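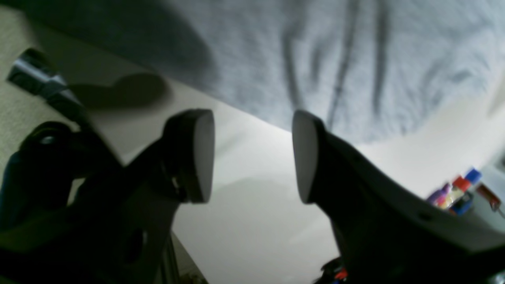

3.2 Laying out and folding large cloths

Figure 2. A large gray-blue cloth on a white tabletop, with folds running down toward its lower border. The darker part at the left reaches over the corner of the table.

The folding task used soft cloths that were wider than a person can comfortably hold with both arms out. Each trial began with the cloth dropped on the table in no set arrangement. The person folding was asked to find two neighboring corners, spread the cloth, and fold it in half twice. No order was given for these steps, and participants were free to walk to the other side of the table.

We treat spreading and folding as separate stages. In earlier work on household linen (Pearce, 2017) the two were timed together, and a slow trial could mean either a badly tangled start or careful work at the edges. We marked the end of spreading as the moment when the person first brought one edge over another on purpose. Two coders marked this point on their own and then settled any differences. Most disagreements came from trials in which a corner had turned under and the person corrected it while already folding.

Overhang was the main difficulty. A cloth that crosses the table edge, as at the left in Figure 2, has part of its weight off the surface. If the hanging part is large enough, the rest slides after it when a hand lets go. Participants dealt with this in two ways. Some pulled the whole cloth toward the middle before doing anything else. Others pinned the near side with a forearm and worked on the far side first. The second method was quicker on small cloths but left more creases on large ones.

Creases were scored after the last fold. A crease counted if it was longer than 15 cm and did not lie along a fold the person had made. We did not score creases present at the start. Soft, matte fabric makes them hard to judge, and the same fold can look deep from one side of the table and shallow from the other. Coders therefore worked from the finished cloth only.

In all, 300 trials were recorded, with a time limit of 600 seconds for each. Trials that ran past the limit were kept in the spreading analysis if that stage had been completed. A further 40 trials were used for practice and are not reported. Cloths were shaken out between trials and replaced when the hem began to fray.

One point on the table surface should be noted. The white top is smooth, and cloths moved across it more easily than they did on the covered table used in the Medeo study. Spreading times from the two studies should not be compared directly. The order of steps can be, and we return to it in Section 4.1.

Print this page | E-mail this article
Contact: Poppy Rudd, corresponding author | Copyright 2022 the authors | Back to top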